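Likamdale Arena -- Pre-Season Court and Equipment Inspection, August

Scope: main basketball court, backboard units, team benches, lower seating. Capacity 2,000. Items are marked OK, ACTION or HOLD. A HOLD item must be cleared before the court is released for play.

1. Playing surface
1.1 Boards level, no lifted edges -- OK
1.2 Gaps between panels -- ACTION. Gap of 3 mm at the north baseline. Limit for this floor is 2 mm. Re-seat the panels and measure again.
1.3 Surface grip, both keys -- OK
1.4 Line markings complete -- OK. Three-point arc repainted, edges clean. 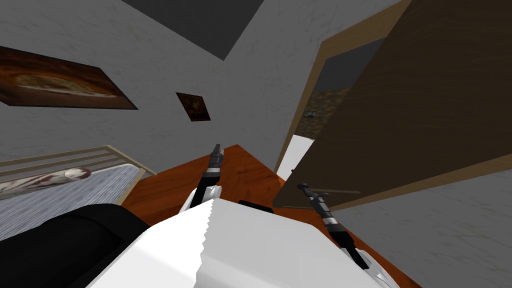 1.5 Floor sockets covered and flush -- ACTION. One cover at the scorer's table rocks under foot pressure. Replace the cover. Tape is not an accepted repair.

2. Backboard units (Grasso portable, two in service)
2.1 Rim height -- OK, both ends
2.2 Breakaway rim returns to level -- HOLD, east end. Rim came back low on two pulls. West end normal.
2.3 Base padding secure -- OK
2.4 Ballast and floor anchors -- OK. Anchor bolts marked after tightening.
2.5 Backboard edge padding -- ACTION. Lower left corner has separated over a length of 25 mm. Re-glue.
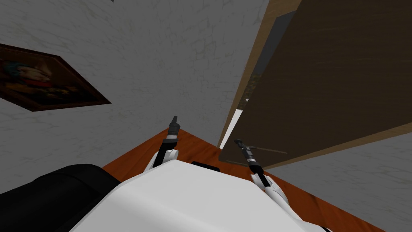 Comment from Homasov on 2.2: the spring was changed at the end of last season, so check the tension setting first and order parts only if adjustment does not bring the rim level. The same comment asks for the test to be repeated with the unit at full height and locked, as the earlier pulls were made before locking.

Response: accepted. Item stays on HOLD until the repeat test is entered here.

3. Clocks and signals
3.1 Game clock and shot clock in step -- OK
3.2 Backboard lights on at zero -- OK
3.3 Horn audible at both benches -- OK
3.4 Cable runs behind baseline covered -- ACTION. Pomine cable ramp missing its end piece.

4. Benches, seating and exits
4.1 Bench area clear of the sideline -- OK
4.2 Lower seating locked when extended -- OK
4.3 Handrails tight -- OK. Row 3 rail tightened during inspection.
4.4 Exit doors open fully, routes clear -- OK
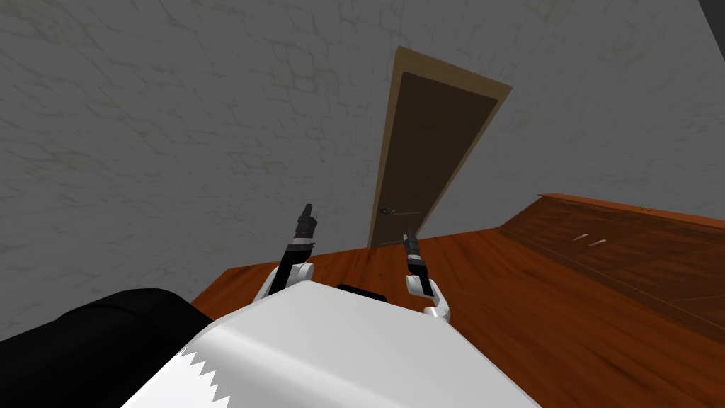

Door with tan frame, gray wall.

5. Release
Court not released. Open: 1.2, 1.5, 2.2, 2.5, 3.4. Practice is allowed on the west half only, with the east unit folded and moved off the floor.

Filed under: Basketball / Venues / Court Safety

Related
- Portable backboard units: monthly checks
- Likamdale Arena seating inspection
- Game clock test sheet
- Storing floor panels between seasons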